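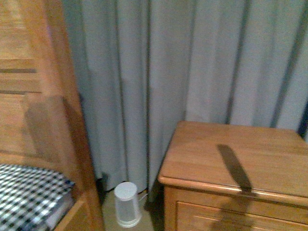 How to make up a bed and fold the quilt

By Fadi Hijazi

These are the steps I use for making a bed properly, from stripping it to putting the pillow back. They work for a single or a double with a fitted or a flat bottom sheet. I have written them for a bed with a wooden headboard and corner posts, as posts change how you get at the top corners. If your bed is a plain divan you can skip the parts about them.

A normal morning tidy takes me five minutes. A full change of sheets takes 10, or a bit longer if the quilt cover has to come off as well.

What you need

A clean bottom sheet
A quilt or duvet, with its cover on
One pillowcase for each pillow
A dry cloth for the headboard
A laundry bag or basket

Check the sheet before you start. The size should be on the label, and you need to know the depth of your mattress too, which is not always the same as the depth printed on the packet. I bought a Cilo sheet in May for a mattress that turned out to be too deep for it, and the corners sprang off every night until I gave it away.

Step 1. Strip the bed

Take the pillow off first and put it on a chair. Fold the quilt over itself once and lift it off in one go. Pull the bottom sheet away from the corners at the head end, then the foot end, and roll it towards the middle so that any crumbs or dust stay inside it. Put it straight in the laundry bag.

If you are only tidying and not changing the sheet, leave it on and go to step 4.

Step 2. Wipe the headboard

Do this while the bed is bare. A wooden headboard with grooves or recessed panels collects dust along every ledge, and it ends up on the pillow. Run a dry cloth along the rails, then into the grooves with a finger behind the cloth. Go round the posts from top to bottom. If there is any carving, use a soft brush.

Don't use spray polish just before the clean bedding goes on. If the wood needs polish, do it in the morning and make the bed in the afternoon.

If a long curtain hangs behind the bed, pull it clear of the mattress and the posts now. Curtains get caught between the post and the wall, and a trapped one will tug at the rail every time someone sits down. The same goes for the gap between the bed and the bedside table. Shake the folds out so that the curtain hangs straight.

Step 3. Put on the bottom sheet

Start at the head end. It is the awkward end on a framed bed, and it is easier to do while the sheet is still slack.

For a fitted sheet, lift the corner of the mattress with one hand, pull the elastic down and under with the other, and let the mattress drop. Do the second head corner, then walk to the foot and do the last two.

For a flat sheet, lay it so that the same amount hangs over on both sides. Tuck the head end under as far as your forearm will go. At each corner, pick up the side edge a forearm's length from the end, lay it up on the mattress to make a triangle, tuck in what hangs below, then bring the triangle down and tuck that in too.

A checked or striped sheet is useful here, as the lines show you whether it is on straight. Pick one line of checks near the middle and follow it from the headboard to the foot. If it drifts to one side, loosen the foot end and pull it over. Small checks are more forgiving than wide stripes and you can leave them slightly out.

Step 4. Smooth the sheet

Use the flat of your forearm, not your fingertips. Start in the middle and push outwards to the sides, then from the head down to the foot. Diagonal creases mean one corner is pulling harder than the one opposite. Go to the slack corner and tuck it in further.

Cotton will never lie completely flat unless you iron it. I don't iron sheets. Teun Verbeke, who shared a flat with me in Kastbridge, ironed all of his, and after one night they looked the same as mine.

Step 5. Fold the quilt

I keep the quilt folded during the day so that the bed can air. It also leaves somewhere to sit.

Lay the quilt out flat on the bed and shake the filling down into the corners of the cover. Fold it in half lengthways, edge to edge. Press the air out by leaning on it, starting at the fold. Bring one short end in to the middle, bring the other end in to meet it, and close the two halves together like a book.

You should now have a thick rectangle with one rounded edge. Put the rounded edge towards the room and the loose edges away from you — it stays folded better and looks neater. It can go across the foot of the bed or to one side, whichever you prefer.
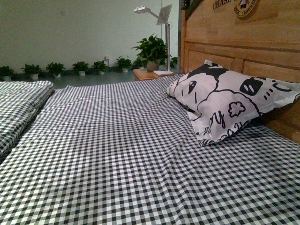

A heavy winter quilt may not take the last fold. If it keeps springing open, stop one fold earlier and let it lie flatter.

Step 6. Put the pillow on

Hold the pillow by its short end and shake it twice. Push two corners right into the closed end of the pillowcase before you pull the rest up, or you will have an empty flap of cloth at one end. Tuck the open end in if the case has an inside pocket.

Then lean it against the headboard. Flat is fine as well, but a pillow stood up against the wood dries out faster. The case doesn't have to match the sheet. If the bedding is all one pattern, a printed case with a picture or some lettering on it makes a change, and in black, white or grey it will still go with most things.

How often

Change the bottom sheet and pillowcase once a week, and the quilt cover every two weeks. Wash the pillow itself twice a year if the label allows it.

A note on thread count

People ask me about this more than anything else. My own sheets are 300 and I have no complaints. The Tarawneh set I had before was a higher number and wore through sooner at the foot end, so I don't go by the number alone. Feel the cloth if you can, and check that the stitching at the corners is double.

Last updated 2020-09-28. Added the part about curtains in step 2.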